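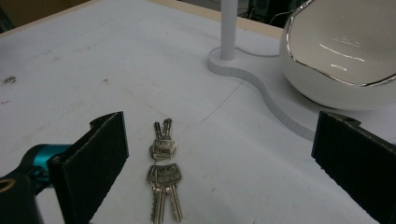 Keys on the bench, before sorting.

Thread on sorting out a bunch of keys. It is mostly about labelling, and there is one table's worth of measurements I will spare you.

The bunch came with the unit at Plevgate when I took over the lease in April. The handover sheet said "keys, one set". It did not say what they opened.

First step was to try everything in everything. Front shutter, side door, meter cupboard, both internal doors, the post box. Write down the result for each lock as you go. I did this from memory the first time and had to repeat it.

Second step, group by blade profile before you group by head. Two keys with the same head can be cut on different blanks, and a worn head tells you very little. Blade length and the grooves along the side are more use.

The short ones sit pointing the other way from the long ones on the ring. I have kept it like that. In poor light you can find the right half by feel.

Wear is worth a look. A key copied from a worn key carries the wear across, and the copy of the copy is where the trouble starts. If the lock has a code on paper somewhere, have the new key cut to the code.

The side door was the awkward one. It needed the key drawn back a hair before it would turn. Dry graphite in the lock improved it. Please don't use cooking oil, whatever your uncle says – it collects dust and the pins gum up.

Labels. I tried the paper discs with a metal rim from Sollport, sold in boxes of 200. The ink rubbed off in a pocket within a fortnight. Stamped tags from Medura are dearer but I can still read them.

Do not write the address on the tag. A number is enough, with the list kept elsewhere. Mine runs to a single page and lives in the office drawer at Cuevas.

Ring size matters more than I expected. Too small and the heads jam against each other and you end up fighting the thing one-handed at the door. I am moving the long keys to a bigger ring and leaving the short pair on the old one.

Somebody will ask about key cabinets. The 60-hook one is far too large for this and the 169-hook one is for people with a car park. A row of cup hooks inside a cupboard door is fine.

Still unidentified: one of the long ones. It fits none of the locks on my list. It stays on the ring until I have checked the padlock on the bin store.

September 3, 2020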